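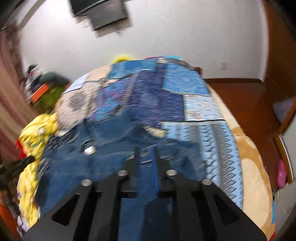

Kornél Simon

moved our shop site to a new platform in April and google traffic fell off a cliff. looking for sanity check before I pay someone

Quick background. Small shop, bedding and table linen, one storefront in Hurasside plus online. Old site was on something a friend built ages ago. New one looks great, loads fast, owner happy. Then the search visits just went. Not a slow slide, more like somebody pulled a plug.

Search Console says 2874 pages not found. We sell maybe 1000 products. No idea where the rest come from. Old color variants? Tags?

Platform support told me to "give it time." Agency we talked to (Levow) wants to start with a full content strategy, blog, three social channels, email sequence. Feels like a lot when the thing was working fine before the move.

So: wait, redirects, or hire the agency? Local customers still find us on the map listing, that part didnt move at all.

reply from gritsandgravy

Redirects. Today. Did anyone do a redirect map before launch? I'm guessing no.

reply from Kornél Simon

Define redirect map. There's a rule that sends everything old to the home page, developer put it in last week.

reply from gritsandgravy

Ok take that out. Sending everything to the home page is treated as a 404 most of the time anyway, Google calls it a soft one. And a customer who clicked on a twin duvet cover lands on your front page and leaves. Old URL to closest new URL, one by one for anything that ever got a visit. Rest can stay dead.

reply from pmarsh_ppc

Disagree on "today." If he pulls the blanket rule with nothing behind it he has dead pages for however long it takes to build the list. Build the list, then swap. Couple of days makes no difference at this point.

Also Kornél, run some paid search on your own brand name and top category meanwhile. Cheap. Keeps the lights on.

reply from gritsandgravy

Dead pages vs wrong pages, same thing to a crawler. But fine, swap order doesn't matter much, as long as it happens. Paying for clicks on your own name when you already rank first for it is lighting money on fire tho

reply from pmarsh_ppc

Is he first for it? He just said traffic fell off a cliff. Check before you call it burning money.

reply from Kornél Simon

Checked. First for the shop name. Page two for "linen tablecloth" + town, used to be top three. Nowhere for the long ones like sizes and fabric, those were most of the sales.

reply from Aranka Kovács

I do this for a living, mostly retail, so some bias here. Things I'd look at in this order, none of it needs an agency:

Export your top landing pages from analytics for the twelve months before the move. Sort by revenue, not visits. I'd bet 38 or so pages carry most of it. Do those by hand tonight.

Check the new category pages still have text on them. Designers love to strip the paragraph under the heading. Then the page is only a grid of thumbnails and a filter.

Look at the titles. New platforms fill in "Product name | Shop name" and throw out whatever you had.

Canonical tags. If the variants all point at each other in a loop you get exactly the kind of page count you're describing.

Waiting is the worst of the options. Old pages drop out of the index and the links other sites gave you point at nothing.

reply from Kornél Simon

Category text is gone. All of it. Just looked. Designer said it was "visual noise"

reply from Aranka Kovács

There's your second problem then. Do you have a copy anywhere?

reply from Kornél Simon

Wayback has most of it I think. Will paste back in. Ugly but ok

reply from tabletop_tim

Contrary view. We went through the same thing at Horrocks (kitchenware, not linens) and the category text was junk nobody read, we never put it back and recovered in full. What did it for us was the redirects and getting the product reviews to carry over. Reviews were a separate import and the developer forgot it. Worth asking about.

reply from Aranka Kovács

Fair on the reviews, I should have listed that. On the text I'd still put it back. You can't know which part fixed it if you changed two things in one go, and you can't know what the text would've added either.

reply from tabletop_tim

Sure. But he has one pair of hands. Redirects, reviews, then the copy if there's time left.

reply from hollisweb

Can we talk about the Levow quote. Blog plus three social plus email for a shop that lost its rankings from a botched migration?? That's a package they sell everybody. Ask them point blank what they would do about the not found pages. If the answer is "content" walk away.

reply from pmarsh_ppc

Email isnt a dumb idea though. He has past customers. They don't need Google to find him. One decent newsletter with the new site link would bring in orders this month. You don't need an agency to send it is all.

reply from hollisweb

ok yes email fine. The other stuff no.

reply from Kornél Simon

We have a list. Never mailed it besides Christmas. Will do one.

Asked Levow the question. They said they'd "audit that in phase two."

reply from hollisweb

lol

reply from gritsandgravy

Anybody used Grudedport for the matching? Supposedly takes two sitemaps and pairs the URLs by product name.

reply from Aranka Kovács

Used it once. Good on products, bad on categories, check every line. It matched a bath towel to a tea towel for me. I'd still do the top ones by hand.

reply from Kornél Simon

Update. Top pages redirected by hand, blanket rule is out, text back on nine categories. Reviews were NOT imported, tim was right, developer is on it. Nearly all of the extra not found URLs were old filter combos, size plus color plus sort order. Leaving those dead unless someone screams.

Newsletter goes out tomorrow 7 am. Do I resubmit the sitemap now or after the reviews are in?

reply from gritsandgravy

Now. Then again after, costs nothing.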